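Search this site
Type and press enter
5 min read

How to Budget for a Hand-Held Gripper Station

By Bilal Kassab
September 27, 2021

Most first budgets for a demonstration station list the grippers, the computer and nothing else. The table, clamps, cables and task objects get bought later out of petty cash, and the total drifts. The steps below are the ones we used at Studora in August.

1. Write down the tasks first. Hanging things on a rack needs a different set of objects than packing boxes. Pick the tasks for the first month and price only those.

2. Buy grippers in pairs. Two-handed work needs a left and a right. Ask the supplier for the price of spare fingers and spare cables on the same quote. Lunivex quoted us 28 days for delivery, so order these before anything else.

3. Measure the cable run. Go from the operator's hands to the computer by way of the floor, then add slack for a full reach across the table. Tamer Akl laid ours out with string before we ordered.

4. Price the table as equipment. It has to stay put while someone works at it. Put brackets or clamps on the same line of the sheet. We set aside $300 for the table and $100 for clamps and fittings.

5. Keep a line for task objects. Trays, stands, hooks and mugs are cheap one at a time – a full set is less so. Buy duplicates of anything you expect to drop.

6. Allow floor space. Count the room taken by stands, spare desks and coiled cable as well as the tabletop. If you rent by area, this belongs in the budget too.

7. Get two quotes for the large items. We asked Awwad and Hokodine for the same list, with shipping shown separately – the shipping changed the order of the two.

Save the quotes with the sheet and check the expiry dates before you send it for approval.

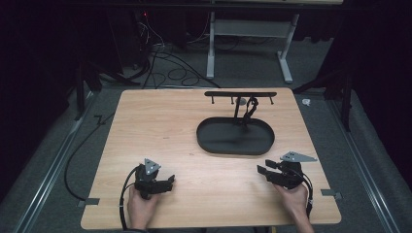
If approval comes in two parts, spend the first on the grippers, the cables and one table. The second table can wait until the first is in use every day.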